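KEEPING CLOTHES GOING – notes, Horkum Library, Tuesday
Elango Salian
(mic is on the left side of the stand, water under it)

Hi, thanks for coming out. Name, where I work – Runier, alterations and repair, the shop by the bus stop. Mostly hems and zippers. Talk is about everything you can do before you have to come see me.

Ask for hands: who has a chair at home with clothes on it. Wait. Put own hand up.

START – the notebook
I keep a notebook at the shop. One line for each thing that comes over the counter, what it is and what went wrong. Last year 322 lines. Went through it in July when it was slow. I thought it would be rips. Snags, dog, bike chain, that kind of thing.
Mostly washing. Shrunk, stretched, twisted, faded in a stripe, pilled. Then zippers. Rips way down the list.
Say this slowly, it's the point of the whole first half: the machine ages your clothes faster than you do.

WASHING
- turn it inside out. Everything dark, everything knit, jeans too
- close zippers. Open zipper in a drum is a little saw
- unbutton shirts though. Buttoned up, the pull goes on the thread and the buttonhole
- cold is fine for most of what's in the basket. Towels, sheets, anything from a sick kid, go warmer
- don't pack the drum. If you have to push the door shut with your knee take something out
- less soap. Cap line on the bottle is for a full dirty load. Too much stays in the cloth and makes it stiff, then people add softener to fix stiff
- softener, skip on towels and gym stuff

Story: the Perken sweater. Lady brings in a gray sweater, Perken, good wool, her dad's. Went through hot with the sheets. Came out fit for a doll. She wants it let out. Can't let out felt. We made a hot water bottle cover out of it and she was ok with that in the end. (don't do the voice)

HOW OFTEN
People always ask. Sweater over a shirt, 6 wears easy. Jeans, when they smell or you spilled. T shirts, every wear, sorry. Coats, once at the end of the season and brush it in between.
Airing – hang it by a window overnight. Back of a door is not airing, it's just a door.

KNITS
Slow down here, most questions last time were on this.
A knit is loops. Woven cloth is threads going over and under, it holds its shape on its own. Loops move. Good news is that's why it's comfy, bad news is it goes wherever the weight goes.
Pull a T shirt sideways for them – then let go. Bring the old green one.
Wet knit is heavy so the weight goes down. Hang a wet sweater by the shoulders, you get long arms and two bumps.
So: lift it out with both hands, roll in a towel, press, don't wring. Lay flat. Fold it for the drawer, never a hanger.

Cloth slides, click thru, don't rush

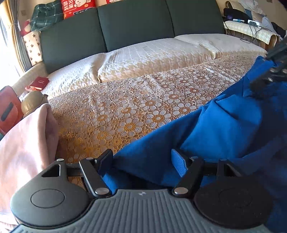
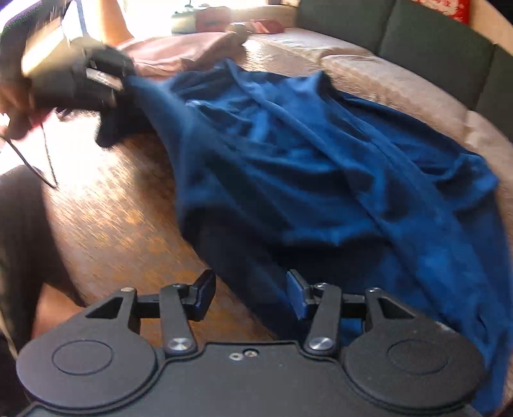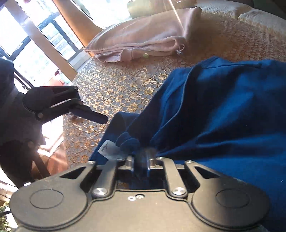
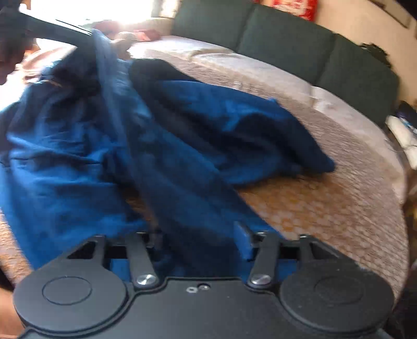 PILLING
Pills are short fibers that worked loose and rolled up. Under the arm, side where your bag rubs, seat belt. Not always cheap cloth, soft yarn pills more, soft is short fibers a lot of the time.
Take them off with a comb or the little battery shaver. Lay it flat on a table first, hold it tight, go one way. Don't pull by hand, you bring more fiber up and it starts over.
Pass the comb around. GET IT BACK this time.

DRYING
Dryer lint is your clothes. Hold up the bag of lint. People go ew, fine.
Line if you have a line. Rack if you don't. Darks out of the sun or inside out.
If you do use the dryer take stuff out a bit damp and let it finish on the rack, saves the elastic too. Waistbands die in the dryer.

SMALL FIXES
3 things I want everybody here able to do by the time they go home:
1. sew a button with a shank, meaning leave some slack and wrap the thread under it, so there's room for the cloth
2. close a seam that opened. Backstitch, start before the hole, end past it
3. pull a snag thru to the wrong side with a needle. Do NOT cut it. Ever. Cut loop on a knit is a hole by Friday

Kits are on the back table, thread is Kaewsai, it's strong and doesnt tangle much, any all-purpose poly thread does the same job. Needles sizes are marked on the packet. Count off by tables, share scissors.
Demo button first, big felt one so the back row can see. Ask if they can see.
Then they go, I walk around. 11 minutes, use the phone timer, last time I let it run and we lost the questions.

ZIPPERS – only if there's time
Stuck: pencil lead on the teeth, or a bit of candle. Slider comes off the bottom, bring it in, cheap fix. Teeth open up behind the slider, usually the slider is worn and the zipper itself is ok. Squeeze sides of slider gently with pliers, gently!! metal ones only. Missing tooth, new zipper.

STORING
Wash before you put away for the summer. Moths go for sweat and food. Cedar smells nice, clean wool in a closed bag does more.
Don't store leather in plastic.

QUESTIONS
Likely ones –
Can you undo shrinking? A little, on wool, cool water and hair conditioner, stretch it gently while damp. Not felt.
Is dry cleaning bad? No. Just don't do it every week.
What do you charge? Price sheet by the door, don't get into it up here.
Iron on patches? Okay for knees on kids pants. Stitch the edge as well.

Room has to be cleared by 9, stack chairs on the window side. Leftover kits go back in the blue tote.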